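Hukdale Community Workshop
Room users' meeting, Jun 22, 2018

Present: Hayley Whitlock (chair), Karim Karam, Dima Boutros, Radomír Bartoš (minutes)
Apologies: Tamer Chidiac

1. Minutes of the last meeting
Approved with one correction. The storage key is held by Karim, not Dima.

2. Whiteboard and markers
Dima reported that the white surface is in good shape apart from a few faint smudges. Old writing should be wiped off at the end of each session, including short test strokes. Caps go back on as soon as a marker is put down.

There was discussion of the marker with the orange-red piece taped to its middle. Karim likes the tape because the marker sits up a little on it. Hayley finds it awkward to hold. Agreed to leave it as it is until October.

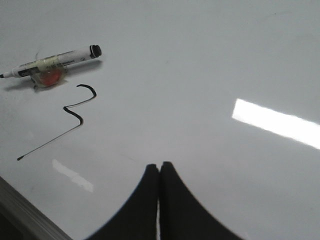

Radomír asked for a new box of black markers. Karim to get a price from Daher, for 12. Dima asked that they be fine tip if the cost is the same.

3. Walls and light
The gray wall has a few dark specks and a smudged mark toward the upper left. Dima will try a damp cloth first. If that fails, the budget for touch-up paint is $700 for the whole room, and Wallier has offered to match the color.

Hayley raised the bright patch of light on the wall, which bothers people sitting opposite. Radomír suggested a blind.

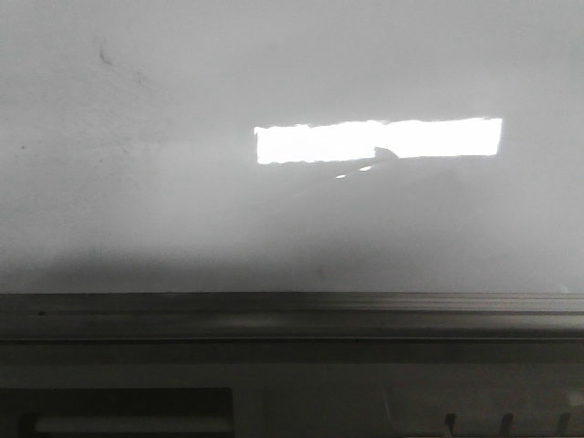

Karim would like to know where the light comes from before anything is bought. He will look at it at different times of day and report back. No spending approved.

4. Money
Balance is $1,314. The Tuda invoice has been paid.

5. Other business
Tamer sent word that he can't open up on Saturdays any more. Dima will take over.

Meeting closed at 5 p.m.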